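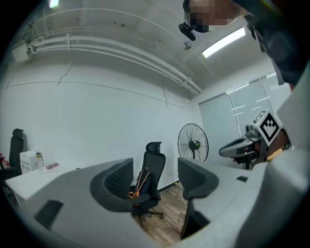 *Office end of the room, through the gripper.*

Most of this month went on the part of Plusberg that works out where the grippers are. I had hoped to be training something by now. Instead I have been reading log files and moving timestamps about, so this post is mostly for me, to have it written down before I forget the order I did things in.

Plusberg is my name for the pile of scripts that sits between the recordings and the training code. It takes the video from each hand-held gripper, works out the path the gripper followed, works out how wide the fingers were at each moment, and writes the lot to one file per episode. Bruna is the older tracking code underneath it. I didn't write Bruna and I only half understand its settings.

The trouble started with episodes recorded at a desk facing a plain white wall. A wide lens helps, as there is nearly always a chair or a ceiling light somewhere in view, but Bruna was picking most of its points off the gripper itself. Those points never move relative to the camera, so it decided the camera was standing still. The paths came out short and then jumped.

I had a mask for this, drawn months ago for a different set of finger pads. It missed the top of the left one. I redrew it by hand on one still and made it a little larger all round. Then I ran everything again, 3169 episodes, which took two nights. Over 3000 now give a path I would be happy to use. The rest I have put in a folder called later.

A few things I changed at the same time, and probably should have done separately:

- Point limit per image raised to 500. It was lower, and I can't find a note saying why.
- Blinds are left in. I tried masking windows and it made things worse.
- The square marker on the other gripper is now only used when it has been seen for 8 images running. Single sightings gave silly angles.

That last one matters for two-handed work. When one gripper can see the marker on the other, Sarkar (the bit that lines up the two paths) gets a direct measurement between them. When it can't, it has to trust that both are placed properly in the same map, and small errors turn into hands that pass through each other on playback.

Still to do: timing. The Hukholm recorder stamps each image when it is written to disk, and the delay isn't constant. I have a fix that shifts a whole episode by one amount, found by matching turning speed against the motion sensor. It works on short episodes. On longer ones the two drift apart towards the end and I need to fit a slope as well. I'll try that next, on a handful of the bad ones first, before setting off another two-night run.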